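Cilel – poste de collecte d'exemples pour la préhension en bac

Accueil > Équipements > Apprentissage > Cilel

Référence : Cilel 2
Disponibilité : sur commande
Fabricant : Halville

Cilel est un poste fixe destiné aux équipes qui constituent leurs propres jeux d'exemples pour entraîner un modèle de préhension. Il associe un bras, une pince à deux doigts, deux bacs métalliques et une caméra immobile, le tout piloté par le logiciel Muli. Le poste se monte sur une table existante, les bacs étant maintenus par des serre-joints.

Chaque essai est enregistré comme une unité : image avant la prise, trajectoire du bras, ouverture de la pince, image après la prise, résultat. L'opérateur peut guider le bras à distance ou laisser tourner une politique déjà entraînée et n'intervenir qu'en cas d'échec. Les deux modes produisent des fichiers au même format, avec un champ qui indique l'origine du geste.

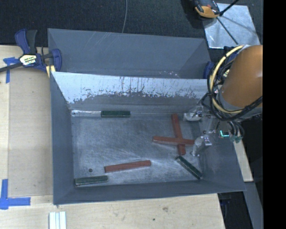 Halville, septembre

Le jeu de démarrage livré avec le poste compte 2 301 essais, dont 579 échecs conservés et étiquetés. Il porte sur des blocs rectangulaires allongés, rouges et vert foncé, posés à plat, en biais, contre une paroi ou croisés l'un sur l'autre. Les blocs croisés demandent le plus d'attention à l'étiquetage, car la pince peut entraîner celui du dessous.

Les bacs ont des parois inclinées et un fond plat. Nous ne les remplaçons pas lorsqu'ils se rayent : les traces d'usure et les reflets sur le métal font partie de ce que le modèle doit apprendre à ignorer. Pour la même raison, l'éclairage n'est pas corrigé entre deux séries.

Contenu de la livraison
Pince à deux doigts et câblage
2 bacs métalliques gris
Serre-joints et ruban de repérage
Caméra fixe et support
Licence Muli pour 3 postes
Jeu de démarrage et guide d'étiquetage

Le bras n'est pas compris. Une liste des modèles compatibles est envoyée avec le devis.

Installation
Placer les bacs l'un derrière l'autre, marquer leur position au ruban, puis serrer. Lancer ensuite l'étalonnage depuis Muli, bacs vides. Si un bac a bougé, même légèrement, l'étalonnage est à refaire avant de reprendre la collecte. Les essais enregistrés entre-temps restent consultables mais sont exclus de l'export par défaut.

Options
Gurell, module de relecture : affiche les essais par lots et permet de corriger les étiquettes à deux personnes – les désaccords sont mis de côté pour un troisième avis.
Jeu de doigts supplémentaire.
Formation sur site assurée par Gemma Pearce, une journée.

Questions techniques : Colm Tierney
Devis et délais : Maeve Kinsella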